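Home > Workroom > Cleaning tips
Keeping a big white table clean
By Byung-chul Yeo

I have worked at white tables for 12 years, first in Gasness and now in Kandomcombe, and I clean them more often than I would like. White shows everything: pencil, coffee, the gray shadow where the arms rest. These are my habits. Maybe some are useful in your workroom too.

Start with a dry cloth. Many people spray first, and then the dust becomes a thin mud and goes into the corners. I use a soft cloth with a little texture, and I wipe from the middle to the edge in long strokes.

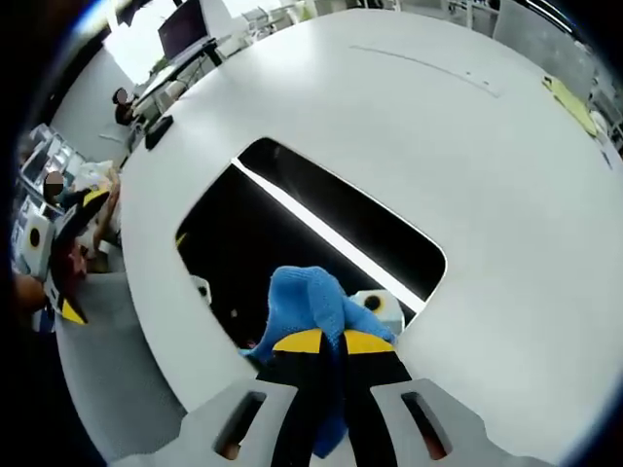

Light-blue cloth at the table with the opening in the top.

If your table has an opening in the top, as many work tables do, clean the rim of it separately. Wrap the cloth over one finger and go around the inside edge, slowly in the rounded corners. Crumbs collect there. Do not push them down through the hole, or you will have to clean the floor also. Hold a sheet of paper under the edge if you can reach.

For seams, use a dry toothbrush. Water in a seam is bad for some table tops, and it dries with a brown line which is hard to remove.

Now the wet part. I put 2 drops of dish soap in a bowl of warm water, dip the cloth, and squeeze it very well. It should feel damp and never drip. After this I wipe again with plain water. If you skip the plain water, the surface becomes sticky after some days and catches more dust than before. 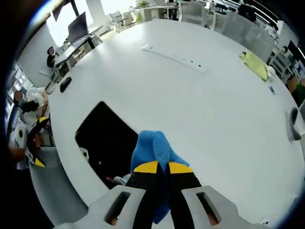 Small things on the table are the second problem. I used to lift each one, wipe under it and put it back, and I always missed a place. Now I move everything to one half, clean the free half, let it dry, and change sides. Papers go first, because a wet corner cannot be repaired. A power strip must be unplugged before you wipe it, and only with a dry cloth.

Ink marks: try a white eraser before any cleaner. Cha, with whom I share the room, uses Pimero paste for the old stains. It works, but test it first in a place that is not seen. On a glossy top, rough paste can leave a dull spot.

Wash the cloths without fabric softener, which makes them slide over the dust. In July I open the windows all day and must wipe every evening. In winter two times a week is enough.

Last updated 9 September 2026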